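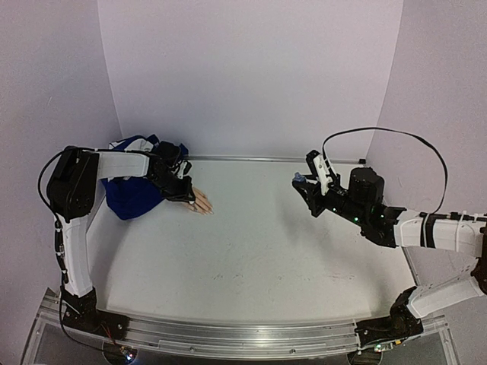
# The Last Long Roof in Farnport

The Ladurcombe dealership in Farnport has one station wagon on the lot, and it's parked behind the dumpster. To get to it you walk past two rows of crossovers in various shades of wet sidewalk, past the compact crossovers, past a crossover with a sunroof the size of a garage door, and there it sits: a dark green Lahtinen Estate, long and low, with a dead wasp on the dash.

"It's been here a while," says Brenda Pereyra, the sales manager. I ask how long. She looks at the sticker in the window, then at me, and I can see her deciding whether I'm a customer. "It's been here 351 days."

Ladurcombe stopped building the Lahtinen in November, with a press release two paragraphs long, one of which was about a crossover. The company still sells a sedan, grudgingly, to taxi fleets. Everything else it makes now stands up on its toes and has black plastic around the wheels, in case the owner should encounter a gravel parking lot.

I grew up in the back of wagons, facing the wrong way and making faces at the cars behind us, so I should admit I didn't come to Farnport with an open mind. I came with a dog blanket. Pereyra handed over the key and asked me to have it back before she locked up at six.

The first thing you notice is how far down you have to go. Years of sliding sideways into tall vehicles have made a normal car seat feel like a canoe. Once you're in, though, the view is fine, the pillars are thin, and the hood slopes away where you can see the end of it. I parked at the hardware store on the first try and looked around for someone to tell.

Out on the river road the Lahtinen does what low cars do. It turns when you turn. The body leans a little, thinks it over, and gets on with things. At 60 mph it's quiet enough to hear the cargo cover buzzing, which it does constantly, in what I believe is B flat. The engine is the same four-cylinder Ladurcombe puts in the Brusangate, its best-selling crossover, but here it isn't dragging a wardrobe through the wind. I averaged 30 miles to the gallon without trying, and I wasn't trying very hard at all on the hill by the quarry.

The controls date from an era when people had fingers. There's a knob for the temperature and another for the fan. The heated seat has a switch with two settings, Low and Regret. The screen is small, and if you ask it for directions it gives them in the tone of a librarian who has already told you once.
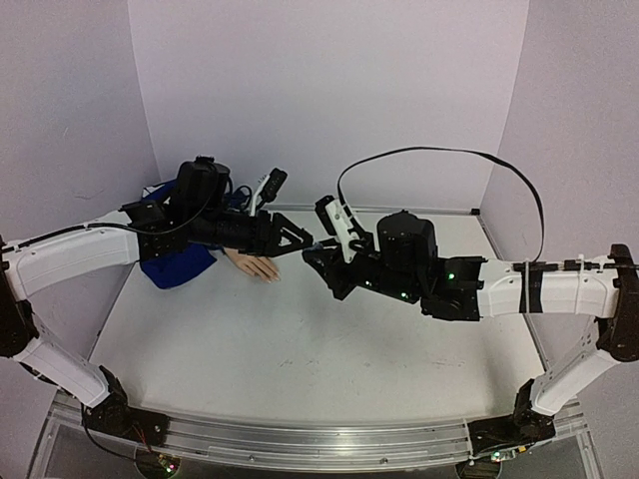 So does a wagon really hold less than a crossover? With the rear seats folded, the Lahtinen has the longer floor of the two Ladurcombes I measured, and the Brusangate has the taller ceiling, so it depends on whether you're hauling lumber or a ficus.

I had both tape measure and ladder with me, and the ladder settled it for me. It went into the Lahtinen with the tailgate shut. In the Brusangate, back at the lot, it rested on the dashboard and poked at the windshield in a way that made Pereyra walk over.

She sells 15 Brusangates in a decent month and has nothing bad to say about them. People like sitting up high, she told me. They like to see the traffic they're stuck in. Parents don't have to fold themselves in half over a car seat, and after a certain age the knees start casting votes too. She drives one herself. Her father had a wagon, a brown one with a tape deck, and when I asked whether she missed it she said it caught fire outside a bowling alley.

I was hoping for a bit more sentiment than that.

The case against the Lahtinen isn't long, but it's solid. The back seat is tight for three adults. The tailgate is heavy, and it closes with a sound like a freezer in a church basement. Resale is anyone's guess, as the people who want a used wagon are passionate and broke. And parts will get scarcer, starting, I'd imagine, with whatever holds that cargo cover still.

I brought it back at twenty to six with the ladder still in it. Pereyra had moved a silver crossover to make room, and she waved me into a space in the front row, right by the road. She'd knocked the price down while I was out. She'd also found me a pen.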